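From: Nidia Guzmán
To: building list
Subject: Re: Ceiling quote for the Aston room

Sunil Dissanayake wrote:

> Pranari came back with 1418 for a dropped ceiling over the whole room.
> They say it will hide the pipes, cut the echo and make the place
> feel "finished." I'd like a yes by the end of April.

Sunil, I'm not sold. Who has complained about the pipes? I've been on this list a long time and I remember complaints about the heat, the door and the parking. Never the pipes.

As for echo, a bare wood floor does plenty of that by itself. Ceken quoted us 731 for rugs and wall panels, and we could take those with us if the lease goes bad. 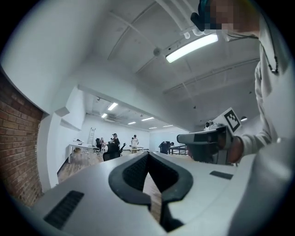 I also want to know what happens the first time something drips up there. With the ducts and beams in the open you look up and find it. With tiles you get a brown stain and a bill. Pranari's quote charges 90 per visit for "access," which tells me they expect visits. And does it include rehanging the fluorescent fixture? I read it twice and couldn't find a word on lighting.

Get me that in writing and I'll read it again. Until then I'm a no.

Nidia

3 comments

Uyên Khổng: Agree on the leaks. Ask about the pendant light too.

Châu Lưu: I'd still pay for less echo.

Nghĩa Doãn: Did Văn ever send a price?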